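About Gadstead Language School

Small classes, real conversation and a lot of tea.

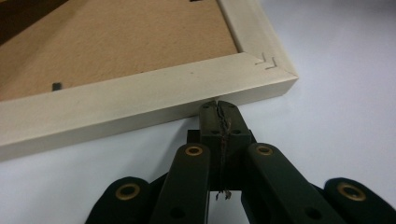
Do I need to know any Spanish, Portuguese or Afrikaans before I sign up?

Most of our students start with none at all, and the beginner classes are built for them. If you do have a little left over from high school or a long-ago trip, come in for a short chat with one of the teachers and we'll find the group that fits.

How we started

Gadstead began with one evening Spanish class at Nuria Mateos's dining table. Nuria had been teaching in big schools for years and loved the students but not the textbooks, which always seemed to want people to discuss airports. Her neighbors wanted to talk about soup, soccer, their in-laws and the price of gas, so that's what she taught them to talk about. The class filled up, then a second one did, and by the following June she had rented two rooms over the old Brisier shoe store on Canal Street. We've since spread into the rest of the upstairs (the stairs are steep, but there's an elevator at the back, through the parking lot door).

Emerson Batista joined to teach Portuguese. He grew up in Recife and still can't believe anyone would learn the language without singing in it, so expect songs, and expect to be given the hard verse! Marietjie Swanepoel came next with Afrikaans, which we thought would be a tiny class. It has had a waiting list ever since. A lot of her students have a grandparent or a husband or wife from South Africa, and there's something wonderful about hearing someone practice a phone call on Tuesday night that they really are going to make over the weekend.

What a class is like

We never put more than nine people in a room. Lessons run ninety minutes with a short tea break in the middle, and the break is in the language too, so you learn "is there any milk left" very early on. You'll speak from the first evening. You'll make mistakes out loud in front of other grown-ups, and by week three you'll have stopped minding.

There is grammar. We like grammar! Nuria can get quite carried away over the subjunctive and will draw you a diagram if you let her. But we bring it in when you've already bumped into it and want to know what's going on, and we try to keep it to one new thing at a time.

Homework is short and usually a bit odd. Label your kitchen cupboards. Text a classmate what you had for lunch. Listen to the weather report for a city you've never been to and decide what to wear.

Who comes here

Nurses, bus drivers, retired couples, a beekeeper, several people who fell in love with somebody from somewhere else. We teach adults in the evenings and teens on Saturday mornings. The teen group is run by Fatima Nel, who started here as one of Marietjie's students and then went off and got her teaching certificate. Her Saturday crowd puts on a play every June. Parents, bring a cushion, the chairs in the big room are not kind.

The Long Table

On the last Friday of every term, all the classes eat together. Everyone brings a dish from a place where their language is spoken and has to explain how it's made, without switching to English, to someone from their class who hasn't tried it. Emerson's cheese bread goes first. If you're only thinking about joining us, come along to one of these. You don't need to bring anything, and you'll meet the teachers when they're off duty and at their loudest.

The office and the library

Urho Räsänen answers the phone, sets the timetable and looks after the lending library in the hallway. He speaks Finnish, and he'd happily teach it if enough of you asked him (please ask him). The library has novels, cookbooks, comics and a shelf of easy readers for each language. Borrow what you like and write it in the green notebook. There are 11 titles we're always hunting for second copies of, and the list is pinned above the shelf.

Fees and places

A term is 11 weeks. You can pay all at once or in 3 parts, and your first class is free. If money is tight, talk to Urho. We keep a few lower-cost places in each group and you don't have to fill out a long form to get one.

Come and say hello

The office is open Monday to Thursday from 3 p.m. until the last class lets out, and on Saturday mornings. Ring the top bell. The bottom one belongs to the dentist.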